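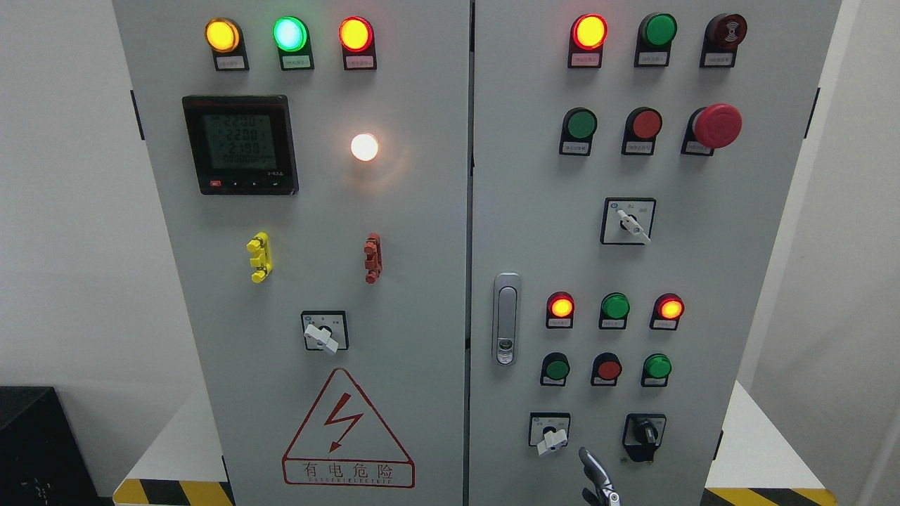 En el club Zundia aprendemos cómo un robot puede usar las mismas cosas que usa una persona. Nuestro proyecto se llama Jakby y participan alumnos de tres escuelas. El robot practica delante de un armario eléctrico con luces, botones y palancas. ¿Ves el botón rojo grande, con forma de seta? Es la parada de emergencia.

## ¿Qué sabe el robot?

El robot no conoce la palabra «puerta». Thaís Marinho, nuestra monitora, le enseña con muchos ejemplos: para la manija del armario preparamos unos 32. Un dedo tiene que llegar al sitio correcto y apretar sin hacer demasiada fuerza.

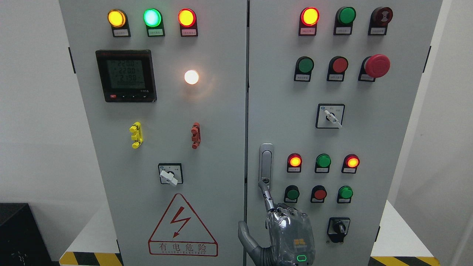

## Prueba en tu casa

1. Ponte un guante grueso.
2. Busca una manija y tócala con un solo dedo.
3. Repite con los ojos cerrados, muy despacio.

¿Es difícil? Para el robot también. Maksym lo intentó cinco veces y se cansó.

¡Atención! Si encuentras un triángulo con un rayo, no toques nada y llama a un adulto. El rayo quiere decir que hay electricidad.
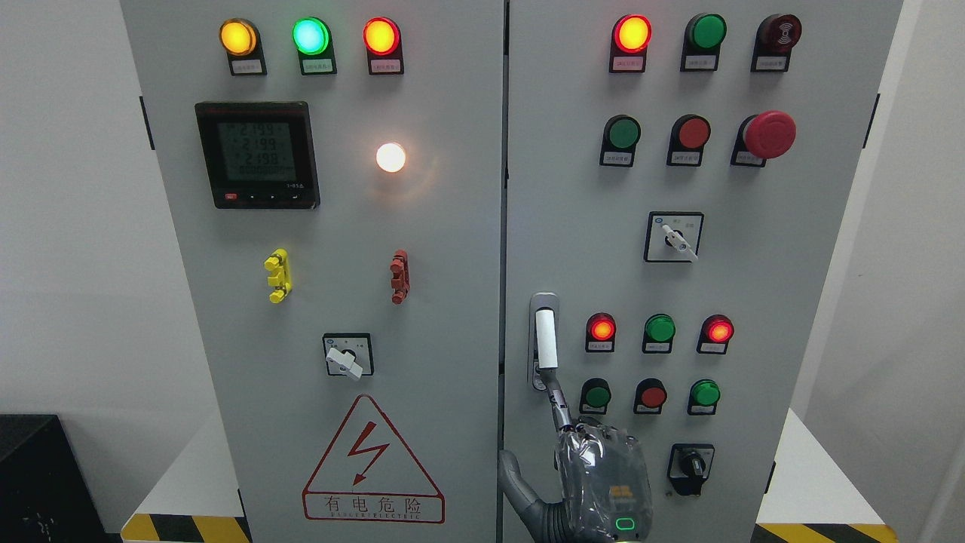 *Un dedo del robot, apoyado en la parte baja de la manija.*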